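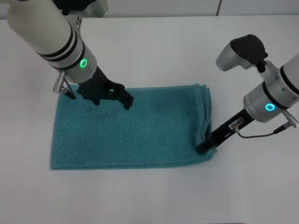

Casual Linen Folder, Pridby

Funberg Linen supplies towels to guest houses and swim centres in Pridby and Lukumay. We are looking for a casual towel folder for our finishing room, starting in December.

The work

You will fold waffle-weave towels on a white-topped table and stack them for dispatch. Towels come to you from the dryers in wheeled tubs. Most are bath size, with some hand towels and bath mats. The teal ones go to the Plikura pool and are folded to a smaller size than the others, so check the order sheet on the tub before you start.

You will also:
- set aside anything stained, torn or still damp
- tie finished stacks in bundles of 14
- label each bundle with the customer's colour tag
- sweep the finishing room at the end of the shift 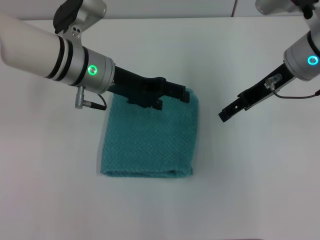
What we ask for

No laundry experience is needed. We will show you our folds on your first shift, and most people have them after a few days. We care about square corners and flat layers, as the bundles have to fit the customer's shelves. You need to be able to stand for most of a shift and lift tubs of up to 11 kg. Closed shoes are required. Long hair must be tied back.

Hours and pay

Shifts run from 7 am to 1 pm, with a paid break at 10 am. We can offer 21 hours a week to begin with, and more over the summer holidays if you want them. Pay is at the casual rate and goes in fortnightly. There is free parking behind the building, and the Lukumay bus stops at the corner.

How to apply

Send us a short note with your phone number, the mornings you can work and the earliest date you could start. A resume is fine but you don't have to include one. You can also drop a note in at the front counter before 1 pm. Applicants we would like to meet will be asked in for a paid trial shift. Please tell us if you need a chair or a different table height and we will set it up beforehand.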